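The Moltier Broadcasting Archive regrets to inform staff that episode 119 of "Bemden Nights" has again altered its own ending. The matter was reported on Tuesday by Poppy Entwistle, Keeper of Animated Serials, who had watched it six times.
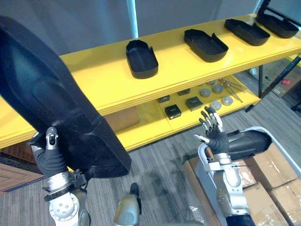 In the original broadcast, Captain Hsueh leaves the lighthouse and the credits roll. He now remains indoors and asks for Miss Entwistle by name. She was instructed not to answer. Her written reply – four black trays on a yellow shelf, and no window – was given as an account of her surroundings, which the Captain had requested. He thanked her politely in the next viewing and offered her the upstairs room. Her resignation was received in May, in his handwriting.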